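Artificial Bouquets and Vases: Frequently Asked Questions
Grasodholm Home Help Pages
Page maintained by Kátia Teixeira. Last updated 12/30/25

Are the bouquets sold pre-arranged?
Yes. Each bouquet ships as a bound bundle. The stems are held together below the blooms, and the heads are compressed for transport. Open the heads by hand before placing the bouquet in a vase. Bend each stem outward near the top of the bundle and leave the binding in place.

The petals arrived creased. Is this a defect?
No. Fabric petals crease under packing pressure. Hold the bloom in the steam from a kettle, at least a forearm's length from the spout, and smooth the petals with dry fingers. Do not iron them. Creases still present after two passes with steam are covered by the returns policy.

Can I shorten the stems?
Yes, with side cutters. Do not use scissors or garden pruners on stems with a wire core. Mark the cut with the bouquet held against the outside of the vase, stem ends level with the inside floor. Cut one stem, test it in the vase, then cut the rest to match. Stems can also be folded back on themselves if you expect to move the bouquet to a taller vase later.

Which vase should I use?
Start with the neck. The stem bundle should pass through without force and should not lean more than a few degrees when released. A cylindrical vase has no narrowing at the neck, so a thin bundle will slide to one side and rest against the rim. Add filler or choose a fuller bouquet. The Pallby cylinder takes one full bouquet, or two if both bindings are removed.

Clear, frosted or opaque?
Clear glass shows the stem ends, so trim them level. Frosted glass softens their outline. Opaque vases hide them entirely and are the usual choice where the stems have been folded.
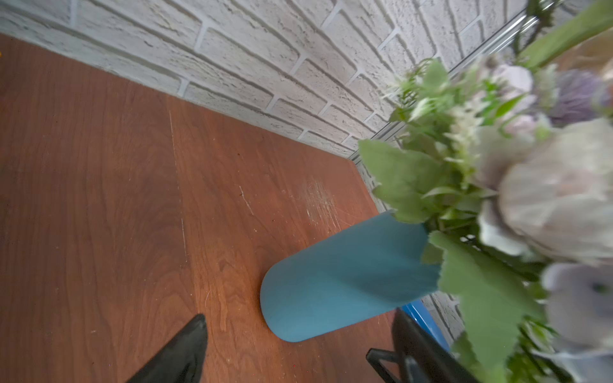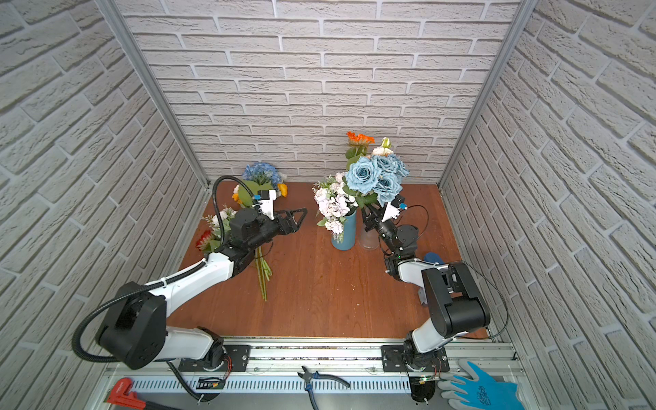
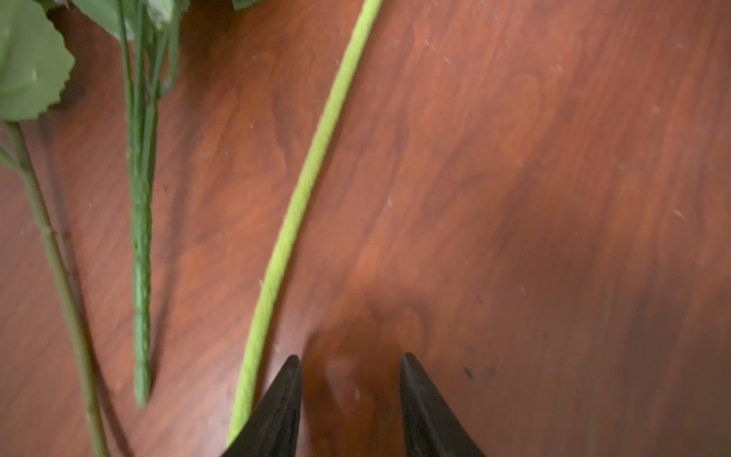
How do I insert a bouquet without bending the stems?
Set the vase on a flat surface and hold it steady near the base. Grip the bouquet at the binding, keep the stems vertical, and lower them together. If one stem catches on the rim, lift the whole bouquet and start again. Pushing down on the heads transfers the load to the thinnest part of the wire.

The vase tips over once filled. What can I do?
An artificial bouquet carries most of its weight above the rim, and there is no water below to offset it. Add dry glass beads or washed gravel to one third of the vase height. Sand is not recommended in clear vases, as it clings to the inside wall.

Will a vase scratch a wood veneer table?
It can. An unglazed or rough base dragged across the finish leaves pale scuffs and fine lines. Fit three felt pads under the base, spaced evenly, and lift the vase to move it. Cut wire ends also scratch, so lay loose bouquets on a cloth while working.

Can scuffs in the finish be removed?
Light scuffs often respond to Tandico furniture wax, applied along the grain with a soft cloth. Test it first on the underside. A scratch you can feel with a fingernail has gone into the finish and needs a repair stick or refinishing.

How should I clean the flowers?
Use a soft brush or a hair dryer on the cool setting. Wipe plastic leaves with a damp cloth. Do not immerse fabric blooms, as the dye may run onto neighboring petals.

How do I order replacement stems?
Quote part number 692 for green single stems. Orders placed before May under the old part numbers are still valid and do not need to be resubmitted.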